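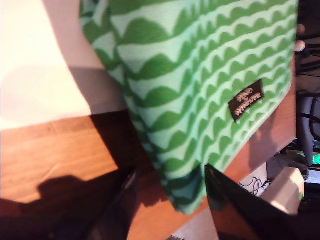 ## Ruta: losing the jaw zero after a voltage dip

On Friday the Ruta arm stopped reporting grasp failures. I would have called that progress, except that it was failing plenty of them. The task is simple: pinch the green scalloped fabric, lift, move, release. The log had every pick marked as held, including several where the jaws had closed on air.

Grasp detection works on jaw position. If the fingers stop short of fully closed while the motor is pushing, something must be between them. Fully closed should read zero counts. When I opened the gripper by hand, powered it, and closed it with nothing in between, it read 1496.

With that offset, an empty jaw looks like a jaw full of cloth. The controller then applies holding current, and the only thing left for it to squeeze is the opposite finger. 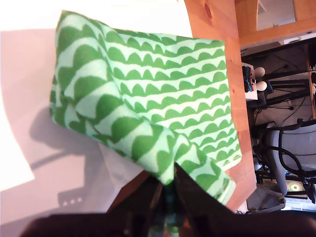 ## What caused it

The Rundico controller saves the jaw zero in memory at shutdown and reads it back at startup. It doesn't home the gripper again unless you ask it to. The supply to the gripper dipped when both shoulder joints accelerated together, and the gripper board reset in the middle of a move. The controller stayed up. It reconnected within 2 seconds, found a saved zero, and used it, although the jaws had been partly open when the board came back.

No fault was raised, so the arm carried on. That is the part I consider a safety matter. The holding limit is 14 N, low enough that a finger caught there would be unpleasant and not much worse, but the same code path also sets the release width. With the zero wrong, an open command left the jaws 8 mm narrower than requested. Anyone reaching in to free a fold would be trusting a number that was false.

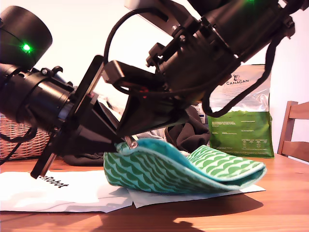 Edgardo Agbayani went through the startup code with me and found the reset flag. The board does send it. Our driver reads it and throws it away. The driver now treats that flag as a stop – motors off, manual restart, gripper homed before anything else moves. I also moved the gripper to its own supply and ran the same path again with both shoulders at full acceleration. The voltage held.

Still open: soft fabric is a poor target for position-based detection even with a correct zero, as a single layer is close to the noise. I want to compare motor current as well before I believe the log again.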